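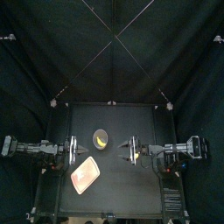

Lucrezia Zanetti wrote back that the Tendstead membership list should be frozen before the spring mailing goes out, and that the lapsed names could be sorted afterward. I disagree with the order but not with the freeze.

23 March 2024

Newsletter proof returned to Głowacki with corrections on the back page. Print run stays at 1000 – the society has 525 paid members, and the remainder goes to the station lobby and the two branch libraries. Captions for the patrol wagon article still lack accession numbers. I found four of them in the old ledger under "vehicles, misc." and entered them in the catalog.

Moved the call box display to the east wall on the floor plan. Clearance at the door is now within the fire code. Label text for the harbor precinct case cut by a third.

Roof fund stands at almost 3000 dollars. The Flaltel estimate covers flashing and gutters only, so the skylight needs a separate quote.

The oral history tapes are indexed through reel 4. Reel 5 has no date on the box. Board packet for April not started.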